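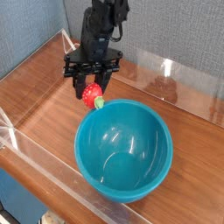
Play food and bowls: your questions

Same things keep coming up in the inbox so they're all on one page now. Written in a rush between orders, sorry. If yours isn't covered, email Aisyah Goh at Prultton and she'll get back to you.

What comes in the fruit set?

Seventeen pieces of play fruit in a cotton drawstring bag. Strawberry, lemon, banana and so on, full list on the product page. No bowl. Bowls are separate, see further down.

Is the strawberry meant to be small?

Yes. It's a small piece, smallest in the set along with the plum. Fine for little hands, not fine for under threes. If there's a baby in the house as well, keep the small fruit up high and let them have the banana.

Can any of it be eaten, chewed, licked?

No. It's a toy. Most of them get licked anyway, so wash it.

How do I wash the fruit?

Warm water, drop of washing-up liquid, soft cloth. An old toothbrush for the dimples on the strawberry, crumbs get in there. Rinse, dry on a tea towel. Not the dishwasher, not the oven, not boiling water. We've had the oven one more than once.

The leaves look a bit pale, is mine faded?

No, the green on the strawberry is a pale green from new. If the red has gone patchy that's different, send us a photo.

Which bowl should I get?

For sorting and dropping games get a deep round one with a thick rim. Shallow dishes are no good, everything rolls out and you spend the afternoon under the sofa. Colour is up to you. Red fruit shows up really well against blue or turquoise, so that's what we tend to point people to. 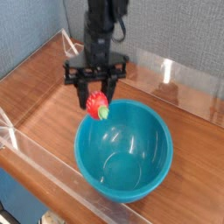 Strawberry and teal bowl, fruit at the rim.

Do you sell the bowls?

We do, two sizes. The Neltgate is the deep one. The Nasution is wider and lower, better for shop play than for dropping things in. Eight colours in the Neltgate, fewer in the Nasution, stock changes so check the page.

Will the bowl mark my table?

Shouldn't do. Wipe the bottom first, it's usually a bit of grit that does the scratching and not the bowl. On a shiny wooden table put a cloth or a mat down if you're fussy about the finish. It also cuts the noise, which you will want by teatime.

How do you play the dropping game?

Bowl on the table. One piece of fruit. Hold it over the rim, let go, fish it out, do it again. That is the whole game. Start with one piece only, tipping out the full bag at once just ends in throwing. When they've got the hang of it, add a second fruit and call out which one goes in. Older ones can try with kitchen tongs, start with something light.

My child can put the fruit in but gets cross taking it out. Any tips?

Very common. Getting it out of a deep bowl is the harder bit, the fruit sits at the bottom and the sides are in the way of your hand.
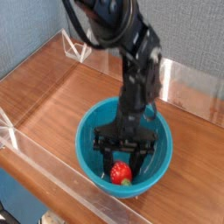
Go in from straight above, fingers apart, one side of the fruit each. Coming in from the side pushes it round and round. Turn the bowl a bit if the stalk end is in an awkward place. Or use the Nasution for a few weeks and move back to the deep one after. Don't tip it out for them every time, tempting as it is.

Does it work with other sets?

The fruit goes with the Standaren play kitchen and fits in the little oven drawer. Bowls do not fit in the drawer. Bowls go on top.

I've lost a piece, can I buy just one?

Yes, singles are on the spares page. Strawberries go missing most so we keep extra. Allow 10 days for spares, they go out seperately from main orders.

Can I return it?

Unused and in teh bag, yes, within a month. Chewed, no.

When are the new vegetables in?

February, if the delivery turns up. Sign up on the product page and you'll get an email.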